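The paper went down first, which was the easy part. Brown kraft, off the roll, over the whole work table. Then the tape. I wanted a grid of squares so that everything would have an address and I could stop hearing "it was over there, sort of" from people who had moved my stuff.

I own a level and a yardstick. I used neither. Dark blue tape has opinions, and by the middle of the table one strip had let go and curled off toward the corner like it had a bus to catch. Another one is wavy. Salamatu looked at it for a while and asked if it was supposed to be a river.

I did think about pulling it all up. Kwesi offered to come by Thursday and redo it with a chalk line, and I said I'd let him know, and I have not let him know. The squares are square enough. A mug fits in one with room to spare, and the mug tree takes a whole one if you count the pegs.

The tree is the thing I'm fondest of. Round base, leaning pole, thin pegs, and a habit of ending up on the left side of any table I own. The white mug with the dark inside is mine, and Seidu can keep his hands off it.

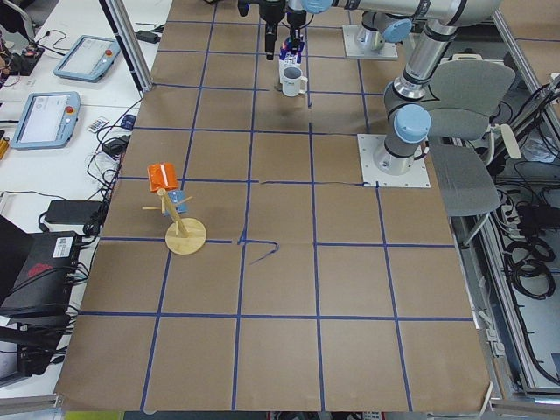

Anyway, next month I'm doing the shelves, and I've already lost the yardstick.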